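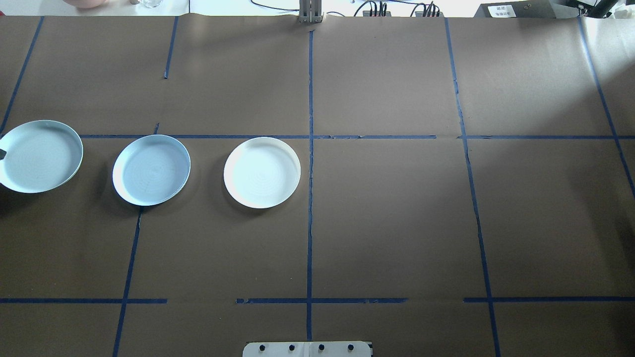

Figure 7.1 Shallow plates on a paper-covered tabletop divided by dark blue tape.

Chapter 7
Tire Pressure and Load Off the Pavement

Chapter 6 dealt with how a tire is built. In this chapter we look at the air inside it. A side-by-side vehicle leaves the dealer with one recommended cold pressure for the front tires and often a different one for the rear. Those numbers assume a certain load. Add a cooler, a second passenger and a full bed of firewood, and the rear tires may need more air than they did that morning.

Pressure changes three things the driver can feel. A softer tire puts more tread on the ground, so it grips better in sand and rides more easily over small rocks. It also bends more at the sidewall, which builds heat at speed and lets the rim strike the ground on a hard hit. A firmer tire steers more quickly and carries more weight, but it skips on washboard roads.

The worked problems in this chapter use the Tierney, a two-seat utility vehicle with a bed rated for 700 pounds. We will load it in stages and follow it along the Rekatberg loop, a 48-mile route that starts on graded gravel, crosses a dry wash and climbs to a rocky saddle. You will choose a pressure for each section and check your choice against the load table in Section 7.3.

Before you begin, review the following terms from earlier chapters: bead, sidewall, ply rating, contact patch, cold pressure.

7.1 Reading a Low-Pressure Gauge

An ordinary car gauge is a poor tool for this work. Most are marked in steps of 2 psi on a scale that runs to 50 psi or higher, and an off-road tire may be set well down at the low end of that scale. A gauge made for low pressures spreads the same few pounds over the whole dial.

Take readings before the vehicle has been driven and while it is out of direct sun. Press the chuck squarely onto the valve stem, read the dial and write the number down. Repeat the reading once. If the two numbers do not agree, clean the valve and try again.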